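Call for Participants: Children's Winter Handwear Study

The Brekness Textile Institute invites families to take part in a wear study of children's gloves during the coming cold season. The study is led by Ksawery Adamczyk and is open to households with at least one child between the ages of five and 11.
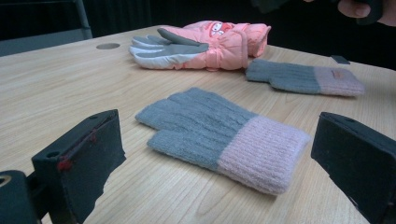 Each child will wear the assigned gloves for outdoor play and travel to school. A parent or guardian will complete a short diary every week - paper and online versions are available - and attend 2 interviews at the Institute. No special knowledge is required. 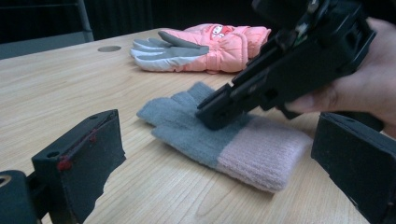
Child's padded winter glove in salmon pink and gray.

Places are limited to 336 households. Participation is voluntary, and families may withdraw at any time without giving a reason. Diaries are stored under a study number and are not shared outside the Institute.

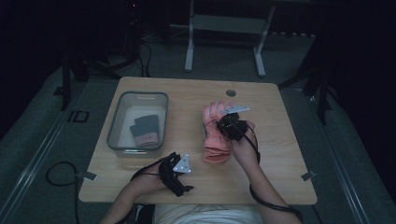
Gloves will be issued in November and may be kept when the study ends. Applications must be received by Sunday, June 21, 2026, at the Study Office, Room 338.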